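Folding laundry

Folding laundry is the household task of reducing clean clothes and linens to flat, regular shapes so that they can be stacked, hung over a rail or stored in a drawer. It usually follows drying and comes before putting away, though in many homes the last two stages are separated by a night or two on the back of a chair. The work is done on any broad, flat surface, and a made bed is a great favourite, being wide, soft and at a height that suits most people tolerably well.

Methods

Most shirts and tops are folded by one of a handful of methods. In the flat fold the garment is laid face down and smoothed outward from the middle, the sides are brought in toward the centre, the sleeves are turned back along the body, and the hem is carried up to the collar. In the half fold, quicker and a little less tidy, the garment is simply doubled lengthwise with the sleeves together and then folded across. Rolling is popular with travellers and with people whose drawers are deep.

Long sleeves cause the most trouble, as they tend to slide out when the body is turned over. The old advice is to lay each one straight down along the side panel and press it with the palm before going any further. Gathered or elasticated hems will never lie quite flat, and it is kindest to tuck them inside.

Surfaces and bedding

A blanket or quilt grips cloth gently and keeps it from sliding, where a polished table lets it wander. In the farm district of Kunddale, folding was traditionally done on the spare bed, over a coloured or flowered cover, so that white things showed up clearly and small ones weren't left behind. Hjørdis Rustad, whose household handbook Sedgwick was much borrowed there, asked her readers to start with the whites while their hands were cleanest, and to keep dark clothes in a heap of their own to one side. She allowed up to 7 shirts in a pile before beginning another.

Folding boards

A folding board is a hinged panel that gives every shirt the same width. The Ludwood board, sold in shops, and the lighter Ketow, meant for children's clothes, are both still found in cupboards. Alfie Bloxham, writing on domestic habits, thought boards splendid for large families and rather a nuisance for everybody else, a view that has plenty of company.

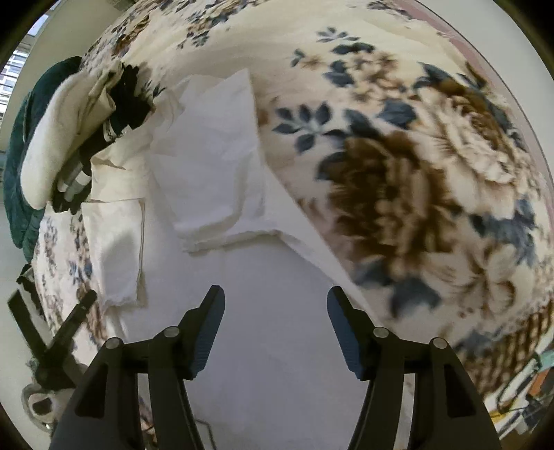
Creases

Cotton folded while still slightly warm from the dryer or the line keeps fewer creases than cotton left overnight in a basket. Linen creases whatever is done to it. Shirts kept for best are generally hung, and woollen jumpers are always folded, as hangers pull their shoulders out of shape.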